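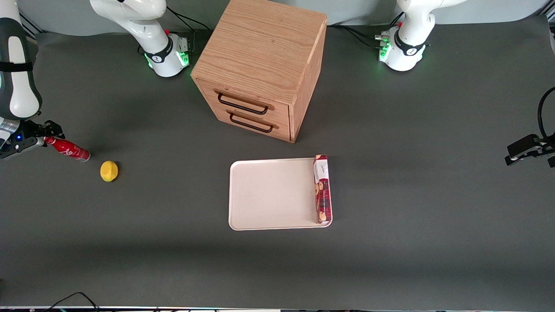

Waxing a Small Set of Drawers

Sticking drawers on a small desktop cabinet are usually a matter of dry wood rubbing on dry wood. Plain paste wax will fix most of them in an evening.

What you need

Clear paste wax
300 grit sandpaper
Two lint-free cloths
A pencil
A screwdriver

1. Empty the drawers and pull them out. Number each one on the back with the pencil so it goes home to the same opening.

2. Check the handle screws from the inside of the drawer front. Snug them up by hand. A screw head that stands proud will catch on whatever you store there.

3. Look for shiny patches along the bottom edges and sides. Those are the rub points. Sand them lightly with the grain, 5 or 6 strokes each, then try the drawer again before taking off any more.

4. Wipe away all the dust, including inside the openings.

5. Rub a thin coat of wax onto the runners and the bottom edges of the drawer sides. Keep it off the drawer fronts unless you plan to wax the whole cabinet, or the sheen won't match.

6. Leave the wax to haze over for as long as the can says, then buff with the clean cloth.

7. Slide each drawer in and out several times. If it still drags in damp weather, wait for a dry spell before you sand again. Wood swells, and a drawer trimmed in September can rattle by winter.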